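4.2 Getting the gripper pose out of a messy view

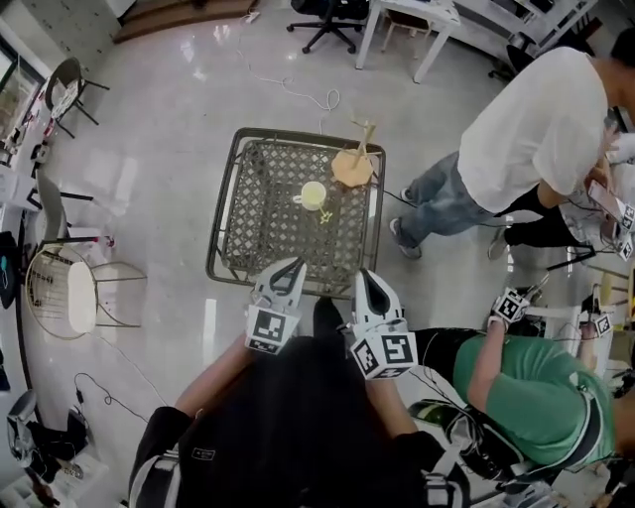 Figure 3. Head view during a mug-hanging demonstration, with the marker cubes of both grippers in view.

Our pose tracker, which we call Cuvow, started life as a weekend script and it shows. The first version took every fiducial it could decode in the head view, solved for each one separately and averaged the answers. That was fine at a tidy bench and pretty hopeless anywhere else. Take Figure 3: the two grippers we care about are down near the bottom, either side of the little lattice-topped table, but there are more marker cubes over on the right, and one of those is on a gripper in somebody else's hands. The old code would happily grab a far cube and tell the planner that the left hand had jumped a couple of metres (I spent most of a Tuesday blaming the calibration for this, which was unfair to the calibration).

So we changed two things. First, every cube now gets its own block of marker IDs, and Cuvow loads the pair assigned to the session before it does anything else. Detections from other blocks are still logged, but they never reach the filter. Second, we solve for the whole cube at once. If two faces are showing, all their corners go into one pose estimate, and if only one face is showing we keep both candidate solutions alive for up to 20 frames and let the motion prior pick the winner. A single flat marker seen nearly front-on has that nasty flip ambiguity, and holding off on the decision got rid of nearly all the flips we used to fix by hand.

We re-ran 614 recorded demonstrations through both versions. The old tracker needed manual repair in 324 of them, mostly wherever a second pair of grippers wandered into view. I'd love to give you an equally neat number for the new one, but we changed the repair tool (Modis) halfway through and the counts don't line up, so we report trajectory error in Section 5 instead.

The other headache was the stand. Hanging a mug on a thin upright with a forked top is a fussy job, and our perception stack, Tamayo, kept losing the upright in the depth channel while holding on to the wide octagonal base quite nicely. We ended up fitting the base first and working out the fork position from the known geometry. It's a bit of a cheat and it won't carry over to a stand we haven't measured, but the planner stopped aiming at thin air! Fitting runs once per episode at about 800 milliseconds, slow by our standards, and we haven't bothered to optimise it.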